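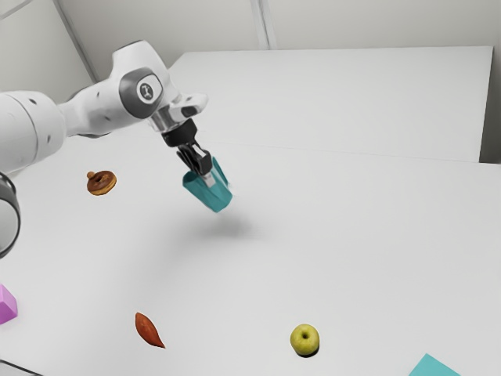
The Borstead Adjustable Training Bench is made for supervised strength work in leisure centres, physiotherapy gyms, schools and private studios. It supports flat, incline and upright pressing, seated rowing and step-based rehabilitation exercises, and it can be used by members at every stage of training, from those returning after an injury to those preparing for competition. The bench is supplied with access to the Borstead coaching notes, which cover posture, loading and recovery between sessions. The section on eating before exercise compares foods that members commonly choose: an apple, like the yellow-green one on the white tabletop, is suggested as a light option in the hour before a session, while a glazed donut is better left for another time of day. The notes are intended for general guidance and do not replace advice from a dietitian or doctor.

Construction

The main frame is welded from steel tube and finished with a powder coating. The back pad and seat pad adjust separately, each by means of a spring-loaded pin with an enlarged handle. Both handles can be reached from a seated position, so that a user with limited movement in the hip or lower back need not stand up between settings.

The pads are filled with firm foam and covered in a wipe-clean fabric. The seams are placed on the underside. Replacement covers may be ordered separately and fitted on site with an ordinary screwdriver.

Two wheels are fitted at the rear foot and a lifting handle at the front. The wheels are clear of the floor when the bench is standing level, and the bench should not be moved while a person is seated on it or while weights are resting on the pads.

Specification

Maximum load, user and weights combined: 300 kg
Back pad length: 70 cm
Back pad width: 26 cm
Overall length with back pad flat: 108 cm
Back pad positions: seven, from flat to upright
Seat pad positions: three
Frame colours: graphite, white
Pad colours: black, dark blue
Assembly: required, two persons

The short overall length is intended for rooms where floor space is limited. Users whose training is mainly flat pressing with a long torso position may prefer the Zavberg bench, which has a longer back pad and a fixed seat.

Suitable uses

The bench is suitable for dumbbell pressing, seated shoulder work, supported rowing, split squats with the rear foot raised, and seated mobility exercises. It may be placed inside a power rack provided that the rack has an internal width sufficient for the front foot. Customers should measure the rack before ordering.

For rehabilitation work the seat may be set level and used as a low step. The optional non-slip cover must be fitted for this purpose. Jumping on to the bench is not an approved use and is not covered by the guarantee.

Young people should use the bench under the supervision of a qualified instructor. Schools are asked to keep a copy of the user instructions in the room where the bench is kept.

Accessories

Non-slip seat cover. Fits over the seat pad and fastens beneath with two straps.

Ďurica foot roller. A padded roller that attaches to the front foot and holds the ankles during decline and core exercises. The roller adjusts to four heights and may be removed without tools.

Zurnenitz floor mat. A dense rubber mat cut to the outline of the bench, with an allowance on either side for resting dumbbells. Recommended for use on wooden floors.

Storage bracket. Allows the bench to be stood on end against a wall. The bracket must be fixed to solid masonry or to a timber stud.

Care and inspection

Pads should be wiped after each session with a mild soap solution and dried with a clean cloth. Cleaners containing bleach or strong alcohol will harden the cover and should not be used.

In a commercial setting, the adjustment pins, bolts and feet should be inspected weekly and the result entered in the equipment log. A pin that does not return fully under its own spring should be replaced before the bench is used again. Spare pins are held in stock and are sent by first-class post.

In home use a monthly inspection is sufficient.

Delivery and assembly

The bench is delivered in a single carton to the ground floor of the address given. Delivery to an upper floor can be arranged at the time of ordering, subject to access. The carton contains the frame, both pads, fixings, two spanners and printed instructions.

An assembly service is offered to organisations ordering four or more benches. The fitter will assemble each bench, check that it stands level and remove all packaging. Orders for delivery during the school summer break should be placed by the end of May.

Guarantee

The frame is guaranteed for ten years in home use and five years in commercial use. Pads, covers, wheels and pins are guaranteed for two years in either setting. The guarantee begins on the day of delivery and applies to the original purchaser. Claims should be made in writing, giving the serial number printed on the label beneath the seat pad, together with the order number.

Related products

Zavberg flat bench
Borstead dumbbell rack, two-tier
Borstead resistance band set
Zurnenitz interlocking floor tiles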